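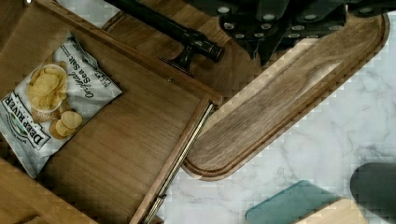 Startseite > Handbuch Lurkier Leitstelle > Einrichtung > 4.3 Einsatztagebuch bei Verkehrsunfällen

4.3 Einsatztagebuch bei Verkehrsunfällen anlegen

Für jeden Unfall mit mehreren Verletzten wird in Lurkier ein eigenes Tagebuch geführt, auch wenn der Einsatz bereits bei Idalance gemeldet ist. Gegenstände aus Fahrzeugen erfassen Sie einzeln, mit Fundort und Aufschrift. Bei einer Chipstüte in einer Holzschublade lautet der Eintrag zum Beispiel: »Schublade, Holz; 1 Tüte Kartoffelchips, Aufschrift DEEP RIVER«.

1. Menü »Einsatz« öffnen und »Neues Tagebuch« wählen.
2. Vorlage 236 (Verkehrsunfall, Personenschaden) auswählen.
3. Straße, Kilometer und Fahrtrichtung eintragen. Bei Bergstrecken zusätzlich die Nummer der Kehre.
4. Anzahl der Verletzten je Fahrzeug erfassen. Unklare Angaben mit »offen« kennzeichnen.
5. Zielkliniken zuordnen und mit »Übernehmen« bestätigen.
6. Freigabe durch 2 Berechtigte einholen.

Hinweis: Das Feld »Lagebemerkung« fasst 100 Zeichen. Längere Texte gehören in die Anlage.

Achtung: Namen von Verstorbenen dürfen vor der Freigabe nicht in das Pressemodul Clinedano übertragen werden. Eine übertragene Meldung kann nicht zurückgerufen werden.

Erscheint der Fehlercode 352, ist das Tagebuch an einem anderen Arbeitsplatz geöffnet. Dort schließen und Schritt 6 wiederholen.

Zuletzt aktualisiert: Juli

Verwandte Themen
4.2 Alarmstufen festlegen
4.4 Angehörigentelefon einrichten
5.1 Schnittstelle Georgiou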